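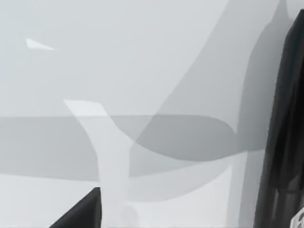 The gripper with its fingers apart above a bare gray surface, in simulation.

December 2024
By Cameron Stubbs

The first thing Rochelle Whitcombe does in the morning is still to wash her hands. She has washed them at the same sink for 33 years, before the first tray, because skin oil leaves a mark on brass and a marked valve comes back from the customer with a letter. Now she dries them and sits down in front of a screen, and on most days she does not touch a valve before ten.

Lemard makes small fittings for gas and water meters in a long building outside Pirihi. The company has 132 employees. The casting and the turning were given to machines a long time ago, and when I asked the older people about it they had to think which year. The kitting room was different. In the kitting room, loose parts are laid in trays in a fixed order, so that the installer in the field can take them from left to right without looking. Fourteen-hole trays, tall trays, the flat ones with foam. It was considered handwork and also, a little, women's work, and it was paid like that.

Since the spring there are four robot arms in this room. They were installed by Monau, a firm of engineers from the coast, and they run on a program called Stanano, in which every new job is tried on a computer before a real arm is allowed to move. This trying is what Whitcombe does until ten o'clock.

I sat next to her for two mornings. She opens a job, the screen shows a table, and the gripper is over it with its black fingers open. You look from very close, as if your chin was on the table. There is a lot of gray. The fingers throw their shadows on the surface, and one shadow lies over another and becomes darker there. To me it looked like nothing much. She was looking at the distance from the fingertip to the table.

"Too low," she said, and typed a number. "It will go into the foam."

I asked how she knows. She held up her own thumb and first finger, as if picking a washer from the table, and let me see how the nail of the finger arrives before the soft part. "When you come down too low you push the thing before you take it. A washer will run away from you. I did this wrong for the whole of my first winter."

The engineers did not plan for her. In the proposal that Monau wrote, which the plant manager let me read in his office, the simulation work was to be done by "one trained technician, remote." The kitting room had nine people at that time and the proposal kept three, for loading parts and taking away full trays. The manager is a polite man who does not hide behind his papers. He told me he had signed it. The room was always behind, two people were close to retirement, and he could not find young ones who wanted to stand at a bench and lay washers in holes.

What happened then was quite ordinary. The technician worked from another city and he had never had a Lemard tray in his hand. In the simulation his jobs ran well. On the real table the arm laid the sealing rings on top of each other, or closed its fingers on a spring so hard that the spring jumped to the floor. Each time the women at the benches could tell him why, but there was no way to tell him except a form, and the form had a field for "error code" and no field for anything else. Whitcombe began to write in the error code field. She wrote: "ring is greasy, wait." She wrote: "take it by the outside." After some weeks the technician telephoned and asked who was writing this.

Today there are three people in the room who prepare the jobs, all from the benches. Whitcombe is one of them. They had a course of two weeks in a classroom over the canteen, which she describes as the worst two weeks of her working life. She had never used a computer for more than her holiday request. The teacher was quick and kind and always said that it was easy, and she thinks a teacher should not say this. "If it is easy and I cannot do it, what am I then?"

Three others load and unload, as it was planned. One took the retirement that was offered. Two are no longer at Lemard. One of these two spoke with me on the telephone and did not want her name printed. She had been quick, she said, the quickest in the room with the fourteen-hole tray, and in a room with arms this was suddenly worth nothing. She was offered loading. She tried it for one month. "You bring food to it all day," she said. She works in a bakery now and earns a little less.

I repeated this sentence to one of the loaders and she shrugged. She has bad wrists, she can walk around now, and her wrists are better. She likes that the trays are finished when the shift is finished. But she also said that the room used to talk. Nine women on two sides of a long bench, with their hands busy and their heads free, discussed everything that happened in Pirihi. The arms are not so loud, but they stand where the bench was, with a fence around each one, and you would have to shout over the fence. So people wear earphones.

The money is a sore point. The three who prepare jobs got a new grade in September after a long discussion. The loaders stayed in the old grade. The manager says that the loading is simpler than the kitting was, and that to keep the pay the same is already a good decision. The union representative says the loaders are now responsible for four arms where before each was responsible for her own two hands, and that stopping an arm at the right moment is a skill like any other. They will meet again about it in January. When I asked Whitcombe she said that the loaders are right, and that she has told this to the manager, and then she asked me if I wanted a coffee.

Lemard has 40 different trays in its catalog. The arms can fill a little more than half of them. The others are still filled by hand, on a short piece of the old bench that was pushed against the window, and whoever has time goes there. The hardest is a kit with a paper gasket as thin as a cigarette paper. On the screen the gripper picks it up very nicely. On the real table the air from the closing fingers moves it away. Monau has proposed a suction cup, and a person from their office was there on my second morning with a small box of cups in different sizes. He tried them and Whitcombe watched with her arms folded. The gasket stuck to the cup and did not want to come off again.

"With me it also sticks," she said to him. "You have to breathe on it."

He laughed, then he saw that she was serious, and wrote it down.

I wanted to know if she misses the work. She was occupied with the job on the screen and I thought she had not heard me. The fingers went up by some millimeters and she ran the job again, and again after that. When it was saved she said that she does not miss the trays with the foam. She misses the long brass valve, because it is heavy and a good temperature in the hand in summer. So on Thursdays she leaves this one out of the plan and fills it herself. The manager knows about it. It costs the company one hour of her new grade, and he has decided, he told me, not to calculate it.

At noon she switched the screen off and went to the sink again. There were two crates of gaskets waiting at the window.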